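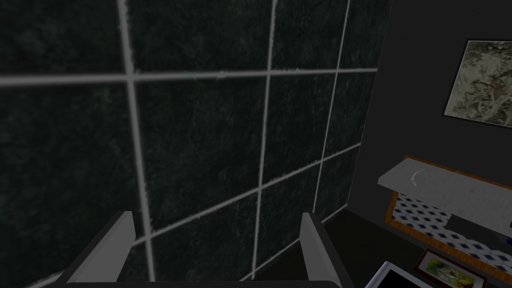
Dark green wall tile with light grey grout lines (rendering)

Frequently Asked Questions – Drestora Bag Filters

What are the bags made of?
Standard Drestora bags are needled polypropylene felt. Nylon mesh is stocked in the two smaller sizes.

Which micron ratings do you stock?
Felt bags come in 2, 9 and 80 micron. Mesh bags come in 80 and 300 micron. Other ratings are made to order.

Will a Drestora bag fit my Jatura housing?
Yes, if the housing takes a snap-ring bag. Older Jatura housings with a flat flange need the adapter collar, sold separately.

When should I change the bag?
Write down the pressure drop across the housing when the bag is new. Change the bag when the drop reaches the limit on the housing plate – or sooner if flow falls off.

Can I wash and reuse them?
Mesh bags, yes. Rinse from the outside in with clean water. Felt bags are single use.

Do you make custom lengths?
We do. Send a drawing or an old bag to Zubaida Bugti in the sewing shop. The minimum order is 9 bags.

Are the Dokura bags still available?
The Dokura line was dropped in July 2020. The Drestora felt bag replaces it size for size.

Who do I contact about a return?
Melur Hartono handles returns. Unopened cartons only, please, and include the packing slip.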